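Filed under: Shop Floor / Automation / List Archive

Subject: Re: So when do I get my robot?

On Tuesday, Kauko Mäkelä wrote:

> I read the Sillar brochure twice and I still can't work out what the
> thing does. My bins at Drikstead want sorting, my bench wants clearing
> and the brass fittings are in with the steel ones again. Can a machine
> do that yet, yes or no? My nephew reckons two years. He said that
> two years ago.

Kauko,

No. Well, sort of. It depends how you feel about your bench being cleared one fitting at a time by something that stops to think between each one.

I went down to the Whitlock open day in February, mostly for the sausage rolls, and stayed longer than I meant to. They had an arm on tabletop sorting, which is your bins with all the swearing taken out. The fellow running it was good value and didn't oversell. He reckoned 212 clean runs out of 315, with a clean run being everything where it was asked to go and nothing on the floor. An apprentice with that record would be having a chat with me.
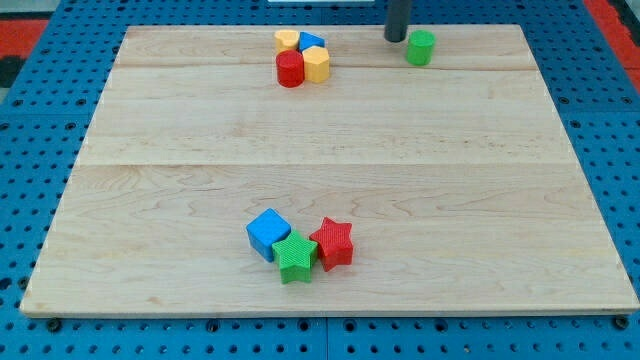 Your brass-and-steel problem is harder than the brochure lets on, and the reason is mostly crowding. One part on its own is easy enough. Whitlock's green cylinder, standing by itself near the far edge with the dark rod hanging next to it, is the sort of job I'd back a machine on any day of the week. The huddle beside it, with the red cylinder and the yellow hexagon shoulder to shoulder, is another matter, and that's still printed blocks in cheerful colours on a nice clean board. Your fittings are all the one colour, oily, and five deep in an ice cream tub.

Fenus will quote you for a sorting cell if you ask. I did ask. I've since bought a second ice cream tub and a marker.

As for the nephew, write his number on the wall and date it. If he's right I'll shout you both lunch.

Does anyone else on the list have one running on mixed small parts, in a real shed, with real grot? I'd like to hear what it does after smoko when the light changes.

Cheers from the back shed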